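When the Fingers Stop Short

For most of December, the household manipulation program at Landard was losing grasps it should have kept. Operators working with paired hand-held grippers would close on a piece of crumpled paper, lift, and find that the recorded finger opening did not match what the fingers had done. The logs showed full closure in cases where a visible gap remained.

The fault was first reported by Duyên Ung, who supervises tabletop trials. Her review covered 1,993 recorded grasps and found 152 with a mismatch between the reported and true opening. Nearly all involved light, soft objects – paper above all – where a small error decides whether the item is held.
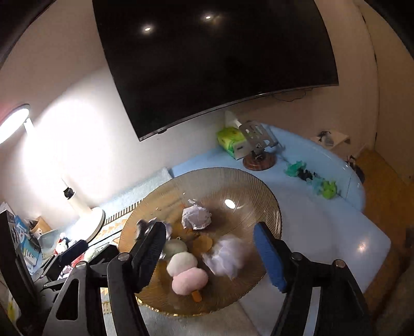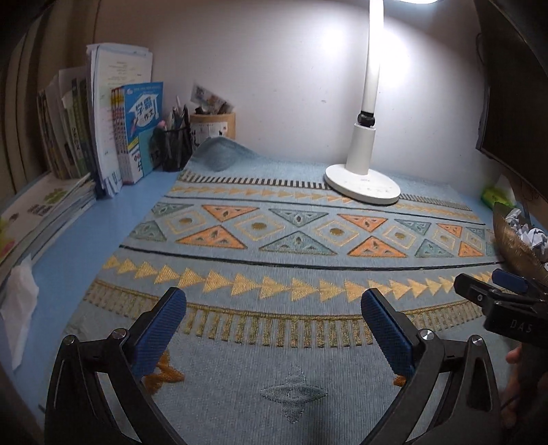
Tabletop work with the hand-held grippers: crumpled paper and a soft toy in a ribbed bowl (first picture); fingers open over the patterned tablecloth (second picture).

Suspicion fell at first on the finger pads, supplied by Pastico. Replacement pads made no difference. The cause was traced to a loose set screw inside the drive housing, which let the encoder slip a little each time the fingers were opened wide. Five units were affected.

No one was hurt, but Landard treated the matter as a safety issue. A policy trained on false closure readings may learn to squeeze harder than it needs to, and the program plans to work with glass and, later, with people nearby.

The affected units were withdrawn and rebuilt with a locking compound from Hudico. Operators now run a closure check before each session, and the 152 faulty recordings have been set aside. Ung's team has asked for an outside review of the remaining data, to be carried out by Juška in the spring.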